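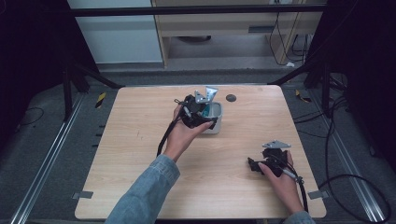 Hand-held grippers in use at a tabletop station, the left one reaching into a small white container.

Demonstration station costing is the practice of estimating what it takes to equip and run a bench where people perform manual tasks with hand-held grippers, so that the recordings can be used to train robots. The term is used loosely, and published estimates are hard to compare.

Scope
A narrow costing covers the grippers, their cables and the table. A wider one adds mounting frames, computers, storage, spare fingers, floor space and operator wages. Suppliers tend to quote the narrow version. Buyers who budget from it usually come back for more money within the year.

Estimates
The Tenaden price guide lists a pair of wired grippers at $2,473, with a replacement finger set at $1,627. Neither price includes freight or tax. The guide assumes a finger set lasts 16 months but does not say how many hours of use that represents, and no test results are attached. Wusov, a rival supplier, publishes no prices at all.

Labour
Wages are the item most often left out. Domínguez, a contract recording firm, has claimed that an operator is fully productive after 16 hours of training. The claim appears only in its sales material. Time spent resetting objects between recordings is seldom reported, although the operator is paid for it.

Criticism
Abelardo Godoy, in a review of purchasing plans for small labs, argued that most treat the station as a one-time purchase when it behaves more like a lease. He was also doubtful of the savings claimed over driving a robot arm remotely, noting that the arm still has to be bought at some point. Supporters reply that the arm can be bought later and shared between projects. The Drusutau workshop plan, often cited in their favour, puts off the arm for a year and gives no figure for it.

See also
Equipment depreciation
Robot teleoperation
Total cost of ownership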